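Review: Plemberg School Law Handbook for Parents, second edition

I bought this handbook in May, after our district sent home a letter about changes in the rules for religious absences and for student clubs. The letter was two pages long and I understood maybe half of it. English is my third language, and legal English is a fourth one. A mother from my son's class told me that Plemberg makes a guide for parents, so I ordered the print version with the online access.

The book has 15 chapters. The first ones explain who decides what: the school board, the state, the federal courts. I went to school in another country, where one ministry decides everything, so this part was very useful for me. I had lived here for 12 years and I still did not know that a principal can say no to something and the board can later say yes. There is a chart for this on the inside of the cover, and I have looked at it more often than at any other page.

Then come the chapters on particular subjects. Religion in the public school gets three of them, and they are the best in the book. The author, Anong Paisan, writes in short sentences and she always separates what a teacher may do from what a student may do. I had mixed these up for years. A student can pray quietly before a test. A teacher who leads the class in prayer is a different matter. She gives small stories for each rule, with a family and a school, and after the story she tells how a court would probably look at it. She says "probably" a lot. At first it annoyed me, but now I think it is fair. 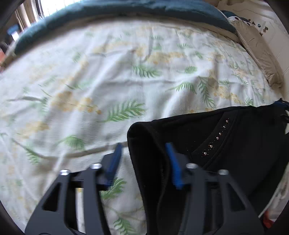
The chapter about vouchers and private school tuition is weaker. It tries to cover all the states and so it stays very general. I wanted to know if a family who gets state money for a religious school must still follow the public school calendar for testing, and I could not find it. The index did not help. Under "testing" it sends you to "assessment," and under "assessment" there are only pages about special education.

Special education itself is treated well. The sample letters are in the back, and I used one of them to ask for a meeting about my younger daughter's reading support. I changed the names and the dates and I took out one paragraph that sounded too angry for me. The school answered in a few days. Maybe they would have answered also without the book, I can't say.

Now the online access. You get it with a code printed on the last page, and it runs on a platform called Brillar. I had to make the account two times because the first confirmation mail never came. The search is slow, and on my phone the tables go outside the screen, so you read half of a line and then push it with the finger. The updates are the reason to use it. When a court decides something new, a short note appears next to the chapter. I found 3 notes in the religion part, all clearly written, and none in the part about student speech, where I expected some.

Before this one I borrowed the Vasilakis guide from the library. It is thicker and has more court cases, with long quotations. If you are a teacher or you sit on a school board, you may like it better. I gave up in the second chapter.

The binding of the Plemberg is not strong. Mine already opens by itself at the chart, and some pages near the sample letters are getting loose. The print is a good size, and there is space on the sides for notes.

I would buy it again for the religion chapters and the letters. For questions about tuition money I would call the state education office, and that is what I did in the end. They put me on hold for almost 15 minutes, but the woman who answered knew the rule.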